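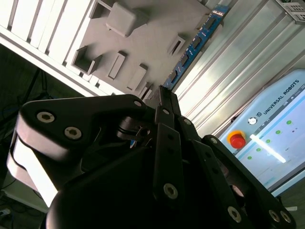
Does the fit panel earn its spot on the bench?

By Soo-ah Joo

Members of the Ellside bench group have been asking when I would write up the gray fit panel, and I have put it off because I don't have a strong opinion in the direction people seem to want. The Trulico brochure calls it "a complete course in fitting." It is a panel with some shapes on it. I have now had four weeks with it, and I'd like to talk about the shapes and leave the course to Trulico.

The idea is simple enough. You get a flat, light gray surface with features that stand up from it and rectangular openings that sink into it, and you practice putting parts on, in and through. There is a raised square block with beveled edges, an open square socket with thick walls, a couple of narrow tabs, and a small slot over toward the edge. A set of loose pieces comes with it, 17 in ours. You work through a booklet that tells you which piece goes where, then you do it again at a different angle, then again faster.

My first complaint is the price. Our order came to $539 with the mounting hardware and shipping. I asked what the hardware would cost on its own and got a polite message telling me it was part of the system. Anyone with a weekend and a few scraps of hardwood could make a block, a box and a slot. I know this because several of you wrote to say so, and one of you has already started. Please bring it in when it's done. I'd like to see the two side by side before I agree that they are the same thing, since a homemade socket is only as good as its corners.

My second complaint is the beveled block. A bevel is kind to whoever is doing the fitting. Come in a little crooked and the sloped edge nudges the part back where it belongs. That's a sensible way to design a real product, and I wish more people did it, but as practice it flatters you. I got good at the block in one evening and felt pleased with myself, and then I moved to the small slot and spent 15 minutes being taught otherwise. If you want to know how well you line things up, start at the slot. The booklet leaves it for near the end.

The socket sits somewhere in between. With walls that thick you have a nice broad rim to rest against while you find the opening, and I noticed I was leaning on the rim more than looking at what I was doing. Is that a bad habit or a useful one? I went back and forth. Real housings often do give you an edge to feel for. They also scratch, and a practice panel doesn't cost you a customer when you drag a part across it.

The tabs I like. They are narrow, they take a light touch, and two of them near each other means you have to watch what you're doing with the second while you work on the first. I'd have paid for more tabs and less booklet.

About that booklet. It promises "measurable improvement" and then gives you no way to measure it apart from a clock. Speed is the easiest thing to get better at and the least interesting. By the end of my four weeks I was a good deal quicker at this panel. Whether I am any better at the latch covers I was struggling with back in November, I couldn't tell you, and I'm wary of anyone who says they could. You learn the thing you practice. How far that travels is a fair question to put to Trulico, and I have put it to them.

One practical note on angle. Flat on the table, the panel is dull. Set on a slant it gets much harder, and the raised features begin to hide the openings behind them. Shadows matter as well. The square block throws a soft one onto the surface next to it, and under a single lamp I kept reading the dark patch as a recess. Try moving the lamp before you blame your hands.

Brorkel sells a similar panel with more openings, and Aryee has one on its list for later in the year. I haven't handled either, so I won't rank them. If you have, write in, and tell me what you used it on afterward.

For now the panel stays on the bench and anyone in the group can sign up for it on the sheet by the door. Put the loose pieces back in their tray. There should be 17, and the smallest is the one that goes missing.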